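Letters, week whatever: the shadow problem

Quick one tonight because I have to be up early and I've been promising a write-up of the letter picking since October.

So. Where we left off, the policy could pick a plastic letter off a plate if you asked for it by name and color and there wasn't much else going on. Asabe Haruna had it running on the Tekin arm with the wrist camera only, no overhead view. Success rate looked great. Then we moved the arm to the other bench, near the window, and it fell apart. Same plates, same letters, same checkpoint.

First theory was calibration. It's always the first theory. Redid it twice, no change.

Second theory (mine, wrong) was that the gripper had been bumped and the fingers weren't closing where the model thought. Spent most of an afternoon on that. They were closing fine. I now own a very accurate spreadsheet about finger gaps that has no use to anyone.

Third theory was Kirsty's. Kirsty Moncrieff, who mostly does sim stuff and had just come by for coffee, watched three trials and said it's the light. The new bench has shadows the old one didn't, big soft ones, plus glare coming off the plate. And the misses weren't random. When I went back through the logs the arm kept going for a spot a bit to the side of the letter, and the sideways error pointed the same way nearly every time.

What we did about it

Not much, in terms of code. We already had 2,000 demos from the old bench. The plan was to add a small batch from the new one and see how small we could get away with. Took 60 to start. Then bumped it to 200 when 60 didn't move the number enough.

The other thing we tried was the crop trick from last year's Zumdale project, where you train a little side head to predict which pixels belong to the thing you were told to pick up, and then throw the head away at test time. Costs you a bit of training time, nothing at inference. I was sceptical. Asabe wasn't. She set it up in a morning, I think mostly to stop me talking about it.

Same color on same color is where it gets nasty. A blue letter on a blue plate has hardly any contrast to work with, and once there's a shadow nearby the model has a lot of edges to choose from and only a few of them are letter edges. Lime green on blue is easy by comparison, though a patch of glare right next to a green one will still mess with it. 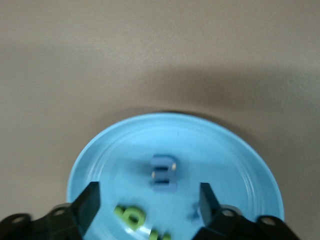
Numbers

Everything is out of 100 trials per setting, new bench, wrist camera only, letter named in the prompt. A trial counts if the right letter is off the plate and in the gripper. Wrong letter is a fail, even if it's a lovely grasp.

Old checkpoint, no new data: 41
Plus 60 new demos: 58
Plus 200 new demos: 77
Plus 60 and the side head: 74
Plus 200 and the side head: 86

So the side head with 60 demos gets you nearly to where 200 demos gets you without it. That's the result I care about, because demos are my wrists and the side head is the computer's problem. Three points apart on 100 trials is noise, I know, don't write in. I would call those two the same and move on.

Split by color it's more lopsided. Green letters were mostly ok even on the old checkpoint. Nearly all of the gain is blue on blue. I haven't got the split in a shape I'd want to post yet, the labels for the early trials are a mess (my fault, I changed the naming half way through and didnt tell anyone).

Things that didn't help

Random brightness and contrast in training. We had that already, and turning it up made the blue letters worse. Makes sense in hindsight, if you jitter the color enough then two blues end up being one blue.

Painting fake shadows on the old images. Helped a tiny bit. Kirsty thinks ours were too crisp and that real ones are softer at the edges, and she's going to have a go at rendering better ones in Rinder. If that works we might not need the new demos at all, which would be annoying and also great.

Waiting for clouds. Tried it. Not a method.

Stuff I still don't get

Letters on their side. An m turned sideways gets confused for an E or a 3 way more than I expected, and the side head does nothing for that, as you'd expect, it only knows where and has no opinion about what. A person sees the rounded corner and gets it right. I think the answer is just more rotated letters in the demos, but I've thought that before about other things.

Also the last little bit of the approach. Once the fingertips come down far enough, they start covering the neighboring letters, and the model sometimes changes its mind. You can see it in the action traces, a small wiggle right before it closes. Asabe wants to give it a short history of frames. I want to freeze the target once it's close. We'll try both, hers first because she's quicker.

Someone asked in the comments last time whether any of this carries over to the Vargate hand. No idea. Haven't tried it. The fingers are a different shape so the wrist view would be blocked in different places, and my guess is you'd need fresh demos anyway.

Next post is either the history thing or the color split, depending on which I finish relabeling first. If you've done the frozen target thing on a wrist camera, email me, I'd like to know what distance you froze it at.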